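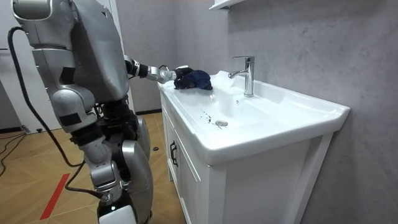 Navy cloth on the left rim of the basin, next to the faucet

Preparing a CD Master for Pressing: DDP, Track Marks and CD-Text

Stustura label notes, updated 31 August 2026

This page covers the steps between finished mixes and the file set the pressing plant receives. It applies to standard audio CDs only. Cassette and vinyl have their own pages. The worked example is the Lender album Arboleda, catalog STU 42, pressed in a run of 2,000.

What you need

- Final mastered audio, stereo, one WAV file per track or one continuous WAV for the whole album
- An authoring program that can write a DDP 2.00 image
- A DDP player, preferably a different program from the one that wrote the image
- The track list in its final spelling
- ISRC codes, one per track
- The UPC/EAN for the release

Do not start with a draft track list. Titles get copied from the authoring session into the digital release and the printed sleeve, and a typo made here will travel.

Step 1. Convert the audio

A CD holds 16-bit audio at 44.1 kHz. If the masters were made at a higher rate, convert the sample rate first and reduce the bit depth last. Apply dither once, at the moment of reduction to 16 bits. If the mastering engineer has already supplied 16-bit files, do not dither again and do not change the gain. Even a fade added at this stage means going back to the 24-bit files.

Check for peaks above the ceiling after sample rate conversion. The conversion filter can raise peaks slightly, and material that was limited hard (most of our catalog) can clip. Oranuch Thammasiri masters to a ceiling of -0.5 dBFS for us and does the conversion before the final limiter, so her files go straight to step 2.

Step 2. Set the order and the gaps

Place the files on the timeline in order. Track 1 must have a pregap of at least two seconds. Most programs add it and do not let you remove it. Gaps between the other tracks are optional.

For tracks that run into each other, set the gap to zero and place the mark on the first beat of the new track. On Arboleda the drone at the end of "Kedero" continues under the next intro. We worked from one continuous WAV there and cut nothing. If you must use separate files for a continuous passage, make sure each file length is a multiple of 588 samples. That is one CD frame, and there are 75 of them in a second. A file that ends partway through a frame will be padded with silence by some programs, and you will hear a click.

Step 3. Place the track marks

Marks snap to frame boundaries. Older players take a moment to unmute after a skip, so put the mark slightly ahead of the first sound: five to ten frames is enough. Ignore this for continuous passages, where an early mark lets the tail of the previous track through.

Listen to each start by jumping to it, not by playing through from the track before. Then play the last few seconds of each track with headphones. Long reverb tails are the usual casualty.

Step 4. Enter the codes

Enter the UPC/EAN in the disc properties. It is 13 digits in this field. A 12-digit UPC gets a leading zero.

Enter one ISRC per track, 12 characters, without hyphens. Remixes and edits need their own codes -- a remix with the code of the original will be reported as the original. Check the codes against the release sheet and have a second person read them back.

Step 5. Enter CD-Text

CD-Text is optional. Some plants need to be told it is present, so tick the box on the order form as well. Fill in title and performer for the disc and for every track. If you fill in a field for one track, fill it in for all of them. Some car players show garbage otherwise.

Stick to plain characters. Accented letters are allowed in the standard but handled badly by much of the hardware. Song titles keep their accents on the sleeve and lose them in CD-Text. Marleny Betancur lays out our sleeves and works from the release sheet, so do not send her a CD-Text export.

CD-Text has nothing to do with the titles that appear when a disc goes into a computer. Those usually come from an online database, and someone has to submit them.

Step 6. Write the DDP image

Export to an empty folder. You should get these files, with small differences in naming:

DDPID
DDPMS
PQDESCR or SD
IMAGE.DAT
CDTEXT.BIN, if CD-Text was used

Do not rename anything and do not add files to the folder. Have the program write a checksum file. MD5 is accepted by every plant we have used. If the program does not offer it, make one with a separate tool.

Step 7. Check the image

Load the folder in the DDP player. Confirm the total time, the number of tracks, every start point and every ISRC. Then play the whole thing from start to end without doing other work. It is slow, and a reference CD-R is a useful second check, but the image is what the plant presses and the image is what has to be approved.

Print the PQ sheet from the player, not from the authoring session. If the two differ, the export is at fault. Write it again.

Step 8. Send it

Compress the folder into a single zip file named with the catalog number and revision:

STU42_DDP_r4.zip

Arboleda went to revision 4 after a spelling correction and two moved marks. Delete older revisions from the shared folder once a new one is approved. Upload to the plant, attach the PQ sheet to the order and ask for written confirmation that the checksum matches.

Common rejections

Total time too long. Plants differ on the limit. Anything over 79 minutes should be cleared with them before the order is placed.

Catalog number mismatch. The number on the order, the disc face, the spine and the zip must be identical, including the space -- zip names excepted.

Track under four seconds. Not allowed by the standard. Join it to the track before it or extend it with silence.

Missing license form. Plants will hold a job with samples or cover versions until the paperwork arrives. For anything due out in September, send the forms together with the image.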